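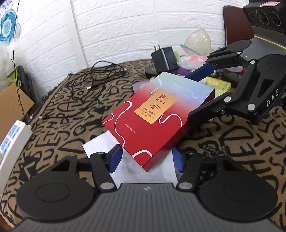
Eye cream box, red at one end and pale blue at the other.

ok so the Urville court thing. I sat in the public seats all morning and I have to tell somebody, so you're all getting it

A guy, 29, pleaded guilty to biting through his neighbor's garden hose and then throwing a flowerpot at the neighbor's door. Over a parking space. The pot missed the door and went through the window of the bakery next door

The neighbor is 39 and had parked there for years, he says. No sign, no painted line, nothing in writing. The judge asked three times if anyone had a paper about that space and no one did

Zsófia Pintér, who runs the bakery, spoke next and she was great!! She wasn't even mad about the glass, she was mad about the 17 trays of rolls she had to throw out (she read the list out loud, poppy seed first)

His lawyer said he'd been up all night with a new baby and "lost his temper for one minute." The judge said a minute is plenty of time to put down a flowerpot – half the room laughed, then went very quiet

He has to pay for the window, the rolls and the hose, plus 26 days of cleanup work with the town. He also can't park on that street until November, which his mother did NOT like. She was told to sit down twice

Someone asked if this is the same family as the Florkton goat fight. No! Different people, I checked with the clerk. That case got moved and I don't have the new date yet

Also yes, the bakery is open, they put a board over the window. I got the last walnut roll on my way home. Going back next week for the stolen canoe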